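# Detau 비치발리볼 네트 세트 (2인제용)

재입고됨. 11월 물량. 지난번처럼 금방 빠질 수 있으니 필요한 팀은 미리 연락주세요.
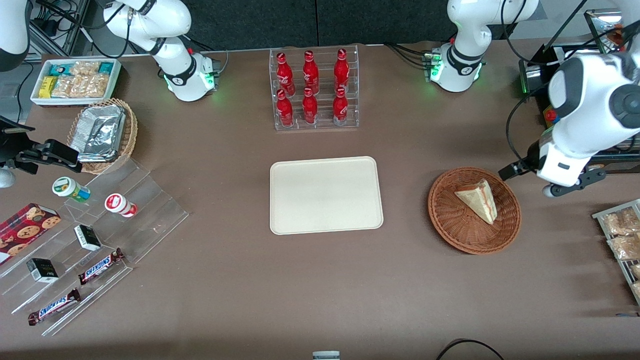 네트 윗줄이 경기 중에 처지지 않느냐는 문의가 들어왔는데, 모래가 깊은 코트에서 쓰던 예전 제품은 한 세트만 지나도 가운데가 내려앉았다고 한다. 이번 버전은 윗줄을 케블라 로프로 바꿨음. 래칫 한 번 감아두면 오전 경기 내내 재조정 거의 없음. 단 앵커를 얕게 묻으면 소용없어요. 꼭 깊게.

## 구성

- 네트 본체 (상하단 밴드 포함)
- 알루미늄 폴, 높이 조절식, 남자부/여자부 눈금 표시
- 모래용 앵커판과 당김줄
- 안테나 2개
- 라인 테이프, 코너 고정끈
- 운반 가방

공은 미포함. 공은 Gralladance 경기구 페이지에서 따로 주문.

## 사양

| 항목 | 내용 |
|---|---|
| 용도 | 비치발리볼 2인제, 연습 및 동호회 대회 |
| 네트 길이 | 8.5m |
| 코트 규격 | 16m x 8m |
| 높이 | 남 2.43m / 여 2.24m |
| 폴 재질 | 알루미늄 |
| 색상 | 노랑 밴드, 남색 밴드 |

색상은 재고 따라 다름. 주문할때 메모란에 적어주시면 최대한 맞춰드림. 남색이 먼저 빠지는 편.

## 설치

1. 폴 자리부터 잡기. 라인에서 1m 바깥.
2. 앵커판 묻고 모래 밟아 다지기. 젖은 모래까지 파는게 좋음.
3. 네트 윗줄 먼저 걸고 래칫으로 당기기. 아랫줄은 나중.
4. 가운데 높이 재고 폴 눈금 맞추기. 양쪽 끝은 규정 높이보다 2cm 넘게 높으면 안됨.
5. 안테나는 사이드라인 바로 위.

둘이서 하면 수월함. 혼자서도 되긴 하는데 바람 부는 날은 비추.

## 관리

바닷가에서 썼으면 당일에 민물로 헹굴 것. 래칫에 소금기 남으면 뻑뻑해짐. 헹군 다음 그늘에서 완전히 말리고 가방에 넣기. 젖은채로 넣어두면 밴드에 곰팡이 핍니다. 폴 연결부에는 기름칠 하지 마세요, 모래가 더 달라붙어요.

## 자주 오는 문의

**잔디에서도 쓸 수 있나요**
앵커판 대신 말뚝 필요. Brerkum 말뚝 세트랑 호환됨. Căpraru 제품은 고리 지름이 안 맞아서 안되요.

**부품만 살 수 있나요**
래칫, 당김줄, 안테나는 낱개 판매. 네트만 교체도 가능. 폴은 한 쌍으로만 나감.

**대회용 대여**
5세트부터. 일정이랑 장소 먼저 보내주시면 견적 드림. 여름 주말은 거의 차 있음.

## 배송

폴 길이 때문에 화물로 나감. 오후 2시 이전 입금건은 당일 출고, 그 뒤는 다음 영업일. 제주 및 도서지역은 추가 운임 있고 금액은 주문 후 문자로 안내. 받으시면 폴 휜 데 없는지 먼저 확인해주세요. 모래에 한번 박은 제품은 교환만 되고 환불은 어렵습니다.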